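The Jivside Letter, April

THE BASKET PROBLEM

In which your editor attempts to put things in things

Every spring this newsletter runs an item on tidying, and every spring I write it from a position of moral weakness. Last year's was on drawers. I advised you all to empty every drawer in the house onto the bed, and several of you wrote in to say that you had slept on the couch that night. I stand by the advice. I also slept on the couch.

This year's subject is baskets. It was chosen for me by Irja Miettinen, who stopped me on the stairs to ask whether I knew how many people in this building were using a basket as a place to keep other baskets. I said I had no idea. She said she was asking because she was one of them.

Baskets get into a home the way houseplants do. You buy the first one on purpose. The second comes with fruit in it, from somebody's employer, and once the pears are gone you can't throw it out, as it has a handle. The third was on sale. After that they seem to manage without you. My own household has two adults and a cat, and when I went around collecting baskets for this item I stopped at the bathroom door and decided I had enough material.

What was in them was more interesting, in a dreary sort of way. The one by the front door held gloves, most of them for the left hand, and a phone charger for a phone I gave away. The one on the kitchen counter had takeout menus from a place that is now a dentist. On the bedroom shelf I found a basket of what I can only call cords. One of them had a label in my handwriting that said KEEP. I kept it.

The trouble, I think, is the lip. A box has a lid, and a lid forces a decision: the thing fits or it doesn't. An open basket will take anything you drop on top and go on looking like a magazine spread from across the room. You can be living in total disorder up to a height of eight inches and visitors will compliment you on your textures.

So I went and got a proper one. Bresel, the housewares shop on the corner by the tram stop, had a shelf of them near the back, and a young man there told me that what I wanted was a "catchall." I told him I already had several and that catching all was exactly the complaint. He asked whether I had considered a divider. I bought the basket to end the conversation.

I will say this for it: it's a handsome thing, and it has made the rest of the living room look like it needs a talking-to.

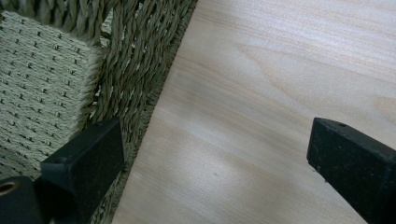

Choosing a basket, as opposed to being issued one by fate, means picking it up and looking at how it's made. I had never done this before. I had always assumed a basket was made of basket. But there's a surprising amount going on in a good one, and now that I've started noticing I can't stop, and have become poor company in other people's hallways. Take the two weaves sitting side by side on this one. The flat panel is tight and regular, over and under in neat pale rows, with small dark gaps between the strands. Then you turn the corner and it's all thick twisted cords laid on a slant, much coarser, like something you could tie up a small boat with. More of the same twisted stuff goes along the rim in a darker olive. The color of the whole is a sort of grayish green, somewhere between sage and a raincoat, and it looks very well against pale wood. It doesn't look nearly as well against my carpet, which is why I now dust the wood.

I can't tell you with confidence what it's made of. My first guess was seagrass. Irja's was twisted paper. We had a long talk about it over coffee and each came away more certain than before. If any reader knows how to settle this without setting fire to anything, please write in.

What I can pass on is how to look after a woven basket of uncertain parentage, courtesy of Hertta Kallio on the fourth floor, who repairs chair seats and has strong feelings about damp.

Keep it off the bathroom floor, she says. Natural fiber and paper cord both dislike standing in a puddle, and a basket that has gone soft at the bottom rarely recovers its posture. Dust gets down into a coarse twist and stays there, so use a soft brush, a clean paintbrush if you have one, and go with the direction of the cord. The vacuum is allowed with the brush attachment and on the lowest setting. If something spills, blot it and let the basket dry in moving air, away from the radiator. Don't scrub. I asked what happens if you scrub, and she looked at me for a while and then repeated that you don't scrub.

If a basket has gone lopsided, you can sometimes coax it back by mending its diet. Hertta's method is to pack it with crumpled newspaper so that the walls stand where you want them, then leave it alone for a week. A basket stored under a heavier basket will lean, and one that is always dragged by the same corner will end up with a sad corner. I have a few of those. I had thought it was a style.

As for what goes in, I canvassed the building, and I'm pleased to report that opinion is split and in one case heated.

The first school holds that a basket should contain one kind of thing only. Blankets, or shoes, or the dog's belongings. This is Hertta's position. Her baskets are a pleasure to see and slightly frightening. The second school, led by Irja, says every home needs one basket where rules don't apply, and that the real discipline lies in keeping it to one. She empties hers on the first of the month onto the kitchen table and doesn't make lunch until it's sorted. She says hunger is a very good filing system. She also says she has twice had lunch at four in the afternoon.

The third school is mine, and it consists of carrying a full basket from room to room with an air of purpose.

I've been trying the first two in turn. For the blanket experiment I folded everything we own in that line and found that it filled the new basket, the old basket and an armchair. We don't live anywhere especially cold. For the anything-goes experiment I put the new basket on the sideboard and told the household it was a temporary landing place. By dinner it held a library card, half a ball of string, a jar of buttons, a bicycle light, somebody's retainer and the cat. The cat has since applied to stay, and the matter is before the relevant authority, who is asleep on it.

A few practical notes, gathered the hard way.

Measure the shelf first. I mean the inside of the shelf, between the uprights, and then the depth, and then write the numbers down somewhere other than the back of your hand. Cord baskets bulge, and the figure on the tag may or may not include the bulge. A soft-sided basket will squeeze into a tight spot, but it'll look as though it's holding its breath.

Line it if you're storing anything small. Coarse weaves eat hairpins and earring backs, and a twisted cord will seize on knitwear. An old pillowcase does the job. So does a dish towel, although then you have to remember where the dish towel went.

Don't label a basket MISC. I did, and things started arriving.

And if you have more of them than you can reasonably use, bring the surplus down to the swap table in the ground floor hall. It'll be out all through April, next to the mailboxes. Clean and empty, please. Last year somebody left one with a perfectly good casserole dish inside, and the dish went home with one family and the basket with another, and relations on the second floor have been cordial ever since in a way that worries me. If your basket has lost a handle or the rim has come undone, put a note on it and Hertta will take a look. She has asked me to say that she does rims and handles, and that she doesn't do miracles, and that she can tell when you've used glue.

I'll be bringing down three of mine. My husband believes it's five. There's a fourth we're both being careful not to mention, as it has the other baskets in it.

Next month: the hall closet, if I can get the door open.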